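24/01/2023

Right, a thread on "builder gel in a bottle", which every nail account I follow has decided is the answer to everything. I've had a pot of the Vavosis one since August and I have opinions. 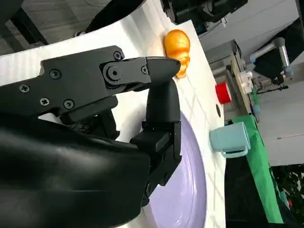
The claim on the box is four weeks of wear with no lifting. Four weeks! My nails grow like weeds, so by week three I've got a gap at the cuticle you could park a bike in. Whether it's lifting by then or not, I want it off.

—

Price first. The Vavosis is 79 kroner-ish in the sale if you buy from abroad, except you then pay postage and it's suddenly not a bargain. The Likard one costs more up front and comes with the base coat. I've used both. I could not tell you which was which with my eyes shut, and I'm suspicious of anyone who says they could.

—

What I do notice is the heat. You know the spike when the lamp kicks in and your nail bed feels like it's touched a pan? Likard was worse for that on me, mostly on the thumbs. Thinner coats help. So does pulling your hand out for a second and swearing, which the leaflet leaves out.

—

"Self-levelling" is on both labels. Mine levelled itself straight into my sidewalls. You have to turn your hand upside down and wait, and do one or two nails at a time, and if you do all five like the tutorial does you'll have flooded the little finger before you've finished the thumb.

—

Colour. I got the shade called Kettle, from Maltska, to go over the top. Online it's a warm grey with a bit of pink in it. On me it's the colour of old putty. Two coats, putty. Three coats, thicker putty. I put a matte top coat on and it went from putty to plaster. Will be keeping it for toes.

—

Somebody always replies "it's the lighting", so: I looked at it by the window, in the kitchen and in the car park at work. Putty in all of them.

—

Now the bit that annoys me. The Vavosis page has 213 reviews and 196 of them are five stars. I read a good chunk one evening. Loads say "just arrived, can't wait to try". Lovely, but that's a review of the postman. I want to hear from you when you've done the washing-up in it for a fortnight.

—

My own wear, for what it's worth. First go: lifted at the edge of both index fingers on day six. I'd skipped the dehydrator, so fair enough, my fault. Second go, did every step like a good girl, got 2 weeks and a bit before the right thumb went. Third go was about the same as the second.

—

That's decent. It's better than I get from ordinary gel polish, and my nails did feel less bendy. It's still half of what it says on the box, and I work at a desk.

—

Removal: please don't believe "soaks off in ten minutes". I filed the shine off, wrapped them, sat through a whole episode of something and it had gone to chewing gum on top and stayed solid underneath. File most of the bulk down first, then soak. And stop if it's tugging.

—

Also, if your skin starts itching around the nail, stop using it. I don't care how pretty it is or how much you spent. Gel allergies are a real thing and "hypoallergenic" on a label doesn't tell you much about what's in the bottle.

—

Would I buy it again? The Vavosis, maybe, in clear, if it's cheap. The putty, no. If anyone has had a full four weeks out of either of these, show me the photo from day 28, regrowth and all.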